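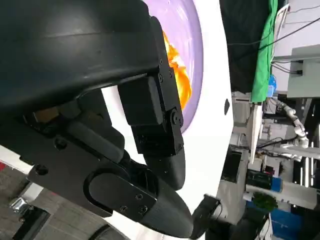 Black bracket with the long slot, three hex screws at one end

Moved for work, now stuck on license stuff
Posted 17 Aug 2025 in Working Abroad

taltska_mike
So I moved to Jevport in the spring with my wife and I'm a mechanical engineer, nine years in, and the registration board wants my course descriptions translated page by page. They quoted me 638 for the review alone, and that's before the translator. Meanwhile I'm stacking shelves at night. Anyone gone through this and come out the other end?

Parnitz77
Yes, took me 14 months. Get the translator's stamp on every page, not only the last one. Mine went back twice over that.

ruddock_g
I'm going to be the grump here. Skip the board. You only need it if you sign off drawings. I've worked as a "design technician" for years with no registration and the pay is fine.

Parnitz77
Fine for you maybe! A technician at my place gets around 600 a month less than the engineer at the next desk, and they do the same work.

ruddock_g
Depends on the company. Small shops don't care what your paper says.

juwon_b
I did both, Gwilym's way first and then the board. The technician job got me local references, and the board liked those a lot. But I do wish I'd sent the papers in the first week, they just sit in a pile anyway. (Ju-won, by the way – we talked in the Pană thread about bank accounts.)

taltska_mike
Oh hi! OK, so papers in now and apply for technician jobs at the same time. Did they make you take the language test again?

juwon_b
Yep, the speaking part. It's 40 minutes and mostly small talk about your old job.

ruddock_g
Still say it's money down the drain, but good luck with it. Send me a message if you want the names of a couple of shops.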